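Co-parenting & Separation Board > Kids and Two Homes
Posted in February by marlowe_st

Is the Sillow course worth it?

marlowe_st
My ex wants us both to take the Sillow co-parenting course before we settle the summer schedule. It's 6 modules, all video, and you get a certificate at the end. Our county doesn't require it. I watched the free intro and it was mostly a man telling me kids are resilient if parents "stay in their lane." I'm not against learning something, but I'd like to know what I'd be paying for. Has anyone here finished it?

tin_roof_dad
Finished it last year. Module 2 on handoffs was decent. The rest you could get from a library book. The workbook quotes a survey of 1,048 families and I could never find who ran it or what they asked.

quillback
I looked for that survey too. It's cited to the Dakwood workbook, and the Dakwood workbook cites Sillow. Make of that what you will.

pjs_and_pancakes
I'll stick up for it a little. My ex and I couldn't get through a text exchange without a fight, and the message templates helped. Did they help because they're good, or because we were both tired of fighting by then? I don't know. But we still use them.

marlowe_st
That's fair. What about the part on things going back and forth between houses? That's our biggest fight right now. Clothes, chargers, lunch containers, all of it.

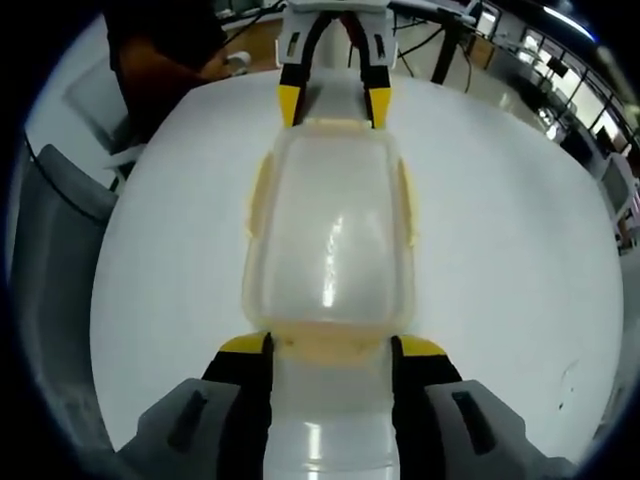
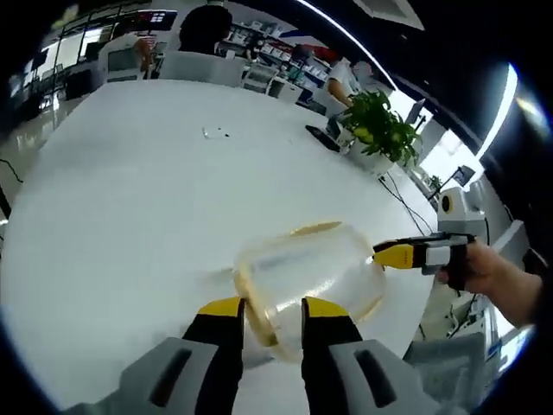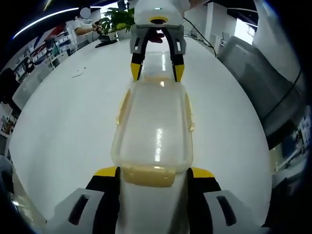 Clear plastic container on the white table

tin_roof_dad
They tell you to make an inventory and both sign it. We tried. It lasted nearly 3 weeks and then we were arguing over the inventory. Buy two of the cheap stuff and let it go.

hollow_oak
Disagree with tin_roof_dad. Buying two of everything is fine if you have the money. I didn't. We kept a short list of what has to travel (glasses, retainer, school laptop) and everything else stays where it lands. No signatures.

tin_roof_dad
That's still a list.

hollow_oak
A list of 4 things on the fridge. I wouldn't call it an inventory.

quillback
Back to the original question. Ask your ex why this course and why now. When mine suggested Prarkarer sessions it was because the lawyer thought it would look good on paper. If that's the reason, I'd want it said out loud before I spent my evenings on it.

pjs_and_pancakes
Or the ex just wants things to go better? Not every suggestion is a legal move.

quillback
Sure, could be. Asking doesn't hurt anyone.

marlowe_st
I asked. The answer was "a friend liked it." So no lawyer, as far as I can tell. I'm still not sold on the certificate, and the claim that most parents see "calmer children by module three" bugs me. Calmer than what? Who checked?

hollow_oak
Nobody checked. My daughter got calmer when we stopped moving her on school nights, and no video told us to do that. She did.

tin_roof_dad
If you do sign up, don't pay for the coaching add-on. One call, and the coach read me my own workbook answers.

marlowe_st
OK. I'm going to offer to do module 2 together and skip the rest unless it's useful. Will report back if we get that far.

Contact the moderators | © Hettiarachchi Family Forums | Back to top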